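**Reunión de seguimiento – mobiliario y acabados de la sala**

Martes, 16:00. Asisten: Josefien Mulder (modera), Suleiman Oyelaran, Hauwa Jibrin y Warrick Bright (acta). Excusa su ausencia Abimbola Idahosa, que envió sus comentarios por escrito.

**1. Acta anterior**

Se aprueba con una corrección: el presupuesto de Vanen incluía el transporte, pero no la subida a planta.

**2. Tablero de mármol**

Josefien recuerda que quedan por decidir el tratamiento y el uso del tablero marrón oscuro. Suleiman pidió precio a dos talleres. Lovska ofrece limpieza, repulido y sellado; Multitetti solo el sellado, con un plazo de 3 semanas.

Hauwa señala que las vetas blancas y crema disimulan bastante, pero que las manchas blancas se ven. No está claro si son desconchones o pintura. Suleiman cree que conviene saberlo antes de encargar nada: si es pintura, puede salir con rasqueta de plástico; si falta material, habría que rellenar con resina teñida. Abimbola, por escrito, prefiere no repulir, para no perder el tono de las zonas tostadas.

Se acuerda:

- Probar la rasqueta en una sola mancha, sin disolventes ni productos ácidos.
- No aceptar ningún presupuesto hasta tener el resultado.
- Usar tapetes de fieltro debajo de cualquier objeto pesado.

Responsable: Suleiman.

**3. Fondo de la pared**

Se habla del estampado de manchas de leopardo en rosa y blanco. Warrick lo encuentra excesivo al lado de una piedra con tanto dibujo y propone un color liso. Hauwa y Josefien quieren mantenerlo. Abimbola no se opone, siempre que se alise el pliegue vertical que queda junto al borde del tablero.

Se vota: se mantiene, con el voto en contra de Warrick. Hauwa se encargará del pliegue y preguntará en Usman si les queda material del mismo dibujo – harían falta 5 metros para tener repuesto.

**4. Almacén**

Siguen allí las cajas del pedido de Vanen. Josefien pide que se vacíe el pasillo antes de que lleguen las estanterías, que miden 70 cm de fondo y no pasan con las cajas donde están. Warrick las moverá el viernes por la mañana.

**5. Gastos**

Se autorizan hasta 100 euros para fieltro, rasquetas y cinta. Los recibos se entregan a Josefien.

**6. Ruegos y preguntas**

Suleiman pide que se deje de apoyar tazas directamente sobre la piedra mientras no esté sellada. Hauwa pregunta por la lámpara; se deja para la próxima reunión, en marzo, cuando Abimbola pueda asistir y traiga el catálogo de Lovska.

Se levanta la sesión a las 17:10.

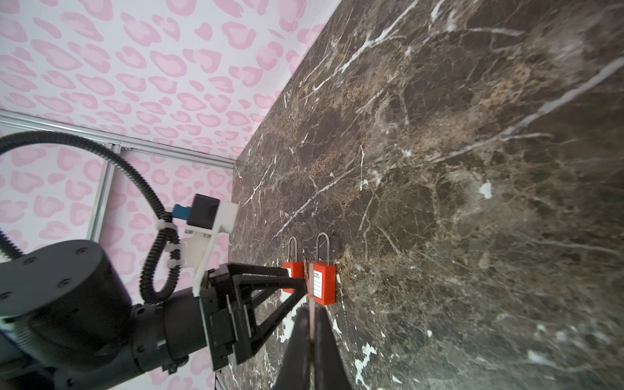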